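Home-built arm learns the coffee shelf at Drimunton workshop

2 Oct 2023

A robot arm built by members of the Drimunton shared workshop is being taught to handle mugs and milk cartons. Jummai Tijani, who leads the build, began it at home in December and moved it to the workshop when it outgrew her spare room.

The current work is on the gripper. The finger has a short hook at the tip, and the group wants it to lift a mug by the rim or the handle without knocking over whatever is next to it. 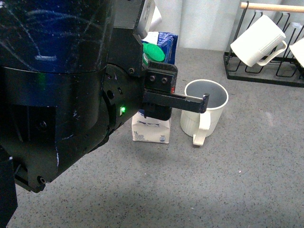

Tijani said the parts have cost just over $200 so far, not counting the arm itself, which was bought used from Grutgate, a surplus dealer. The control software was written by three members, who meet at the workshop two evenings a week.

"Mugs are harder than I thought they would be," Tijani said. "The handle is never where you want it."

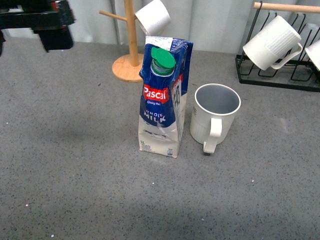 A carton of whole milk and a ribbed white mug on the counter, with the gripper at upper left.

Milk cartons were added to the task list last month. They crease easily, and the group is still working out how hard the gripper should squeeze. Pouring will be tried later.

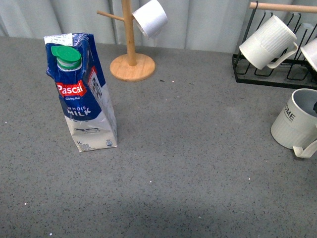 The milk carton, mug tree and wire rack used in the build.

The group plans to show the arm at the Pusberg makers' fair in December. Plans for the gripper parts will be posted on the workshop's website before then.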